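Flattening and sealing a tabletop before water-based finish

Last revised 13/04/2022 by Lajos Kocsis, Mevonberg workshop notes

This page covers refinishing a flat top of up to six feet in length: checking it for flatness, stripping and sanding, sealing, and applying a water-based topcoat. It assumes solid wood or thick veneer that has already been identified. For a top of unknown construction, read the Hinojosa page on core materials first. 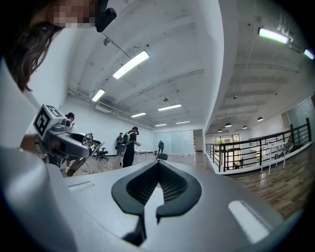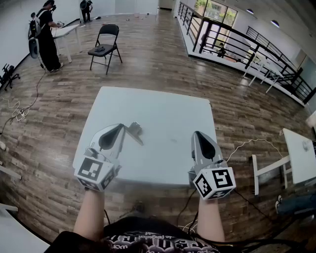 Read all of the steps before opening a can. Several of them have waiting times, and the recoat window in step 6 does not stretch.

What you need

A straightedge at least as long as the short side of the top
Feeler gauges or a stack of paper strips
Random orbit sander with discs in 80, 120, 150 and 220 grit
Sanding block, hard face
Vacuum with a brush head
Dewaxed shellac, or the sealer named on the topcoat label
Water-based topcoat, satin or semigloss
Synthetic brush or short-nap foam roller
Respirator with cartridges rated for organic vapor, plus a dust filter
Nitrile gloves

Step 1. Remove the top

Take the top off its base if the fasteners allow it. Bag the screws by position. A top that has been on the same base for years may spring slightly when it is released, and any flatness reading taken before that point is worthless. Leave it on stickers for two days with air on both faces.

Step 2. Check for flatness

Lay the straightedge across the short side at one end, then move it along the length in steps of one hand width. Slide a feeler gauge under any gap. Mark high spots with a soft pencil, and repeat along the length and on both diagonals. The diagonals show twist, which the other two directions can miss completely.

A gap of 1/32 inch or less can be ignored on a dining or work surface. Between 1/32 and 1/16 inch, sand the high spots. Over 1/16 inch on solid wood, plane first. On veneer, stop there and leave the top as it is - there is not enough face material to correct it.

Step 3. Strip the old finish

Work on one area of no more than two square feet at a time. Brush the stripper on in one direction and do not go back over it. Wait for the time on the label. Lift the softened finish with a plastic scraper held low, following the grain. Wipe the residue into a metal tray.

Wash the surface with whatever the stripper label specifies, twice, with a clean rag each time. Residue left in the pores is the most common reason for a topcoat that stays soft. Let the top dry overnight before sanding.

Step 4. Sand

Start at 80 grit only if there are scratches or plane marks to remove. Otherwise start at 120. Keep the sander flat and moving at one inch per second. Most people move it three or four times faster than that and get swirl marks, which they then blame on the disc.

Scribble over the surface with pencil before each grit. When the pencil is gone, sand one more pass and change discs. Vacuum between grits. Stop at 150 on open-grained wood and at 220 on closed-grained wood. Do the edges by hand with the block. A powered sander will round them over within seconds.

Rounded corners need separate treatment. Wrap the paper around a piece of dense foam, and work from the end grain toward the long grain. End grain should go one grit finer than the face so that it does not finish darker.

Step 5. Raise the grain and seal

Wipe the whole top with a damp rag. Let it dry for two hours. The surface will feel rough. Knock the fibers down with a worn 220 disc used by hand, light pressure, and vacuum again.

Apply one thin coat of dewaxed shellac. Shellac containing wax will prevent the topcoat from bonding, and the can does not always state this clearly. If in doubt, let an unstirred can stand for a day and look for a cloudy layer at the bottom. Sealer dries in an hour at normal room temperature. Scuff it with 320 grit and remove the dust.

Step 6. Topcoat

Stir, do not shake. Pour off what you need through a paint strainer and close the can. Load the brush to a third of its length. Start three inches in from one end, pull out to that edge, then return and run the full length. Overlap each pass by a third. Tip off lightly once and leave it alone.

Runs form at the corners first. Check them two minutes after each coat and lift any excess with a nearly dry brush.

Recoat in 2 to 4 hours. Past that window, let the coat dry overnight and scuff it before continuing. Three coats are enough for a desk. Four are better where cups and plates are in daily use. Give the underside two coats as well. A top sealed on one face only takes up moisture unevenly and cups.

Step 7. Cure

Light use is possible after 24 hours. Hold off on placemats, rubber feet and anything wet for three weeks. In an unheated shop in December, allow five.

Troubleshooting

Small bubbles: roller moved too fast, or the can was shaken. Sand back with 320 and recoat.
Fisheyes: silicone from furniture polish. Wash, apply a second coat of shellac and start step 6 again.
White haze: coat too thick, or humid air. Wait a week before doing anything. It often clears without work.
Drag marks: topcoat drying too quickly. Add the extender made for that product, up to the limit on its label.

Corrections to the veneer limits in step 2 came from Bukola Okeke. The fisheye entry was rewritten after a question from Zihan Luo.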